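Sorting kitchen and pantry stuff into colored bins, does it stick?
Posted in Home & Storage, 21 replies hidden

valler_pantry
I am so excited about this and my family is so tired of hearing it! We have a long wood table in the back room where everything lands when it comes into the house. Produce, mail, batteries, dog things, you name it. I got three open plastic bins, one pink, one a cloudy white and one teal, and lined them up along the far edge. White is for fruit and vegetables, pink is for stuff that goes upstairs, and teal is for whatever has to leave the house again (returns, library books, the neighbor's dish).

It has been going since February and I love it. Two things I can't settle though. Do I label them, or is color enough? And would you go with lids? I saw the Mösli ones with snap lids and they look great, but I keep thinking a lid is one more step and people will just pile things on top of it.

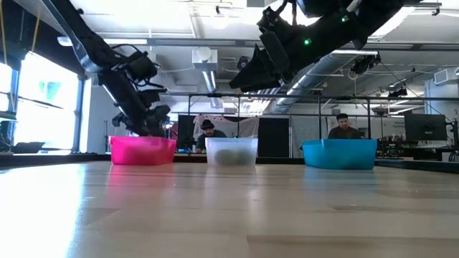 jutesura_fan
Skip the lids!! I had lidded boxes for years and your hunch is right, everything ended up sitting on top. Open bins with sides that slope out are so much easier, you can drop something in as you walk by and they nest when you want the table back. The one you use for produce is the best of the lot in cloudy plastic, you can tell there's something down in the bottom without leaning over, so things don't get forgotten and go soft. I'd put the colored ones on non-food jobs exactly like you did.

On labels, I'd do one small label on the front of each for a month and then peel them off. Guests need them longer than family does. Painter's tape and a marker is fine, it comes off plastic clean.

One more thing, leave a gap between two of the bins if you have the room. Mine is where I set down my keys and coffee while I sort and it saves the whole system from getting buried.

gredireo116
color is enough. we did labels and the kids drew on them

oatsandends
Love this setup! I'd add that a shiny tabletop lets bins slide when you toss something in with any force. I cut up a roll of rubbery shelf liner and put a square under each one, and now they stay put. Also wash the produce bin every week or so with dish soap, even if it looks clean, onion skins get into the corners. And if the teal one keeps filling up, pick a time to empty it. Ours goes out to the car at 7 in the morning with whoever leaves first, and the library has stopped emailing me!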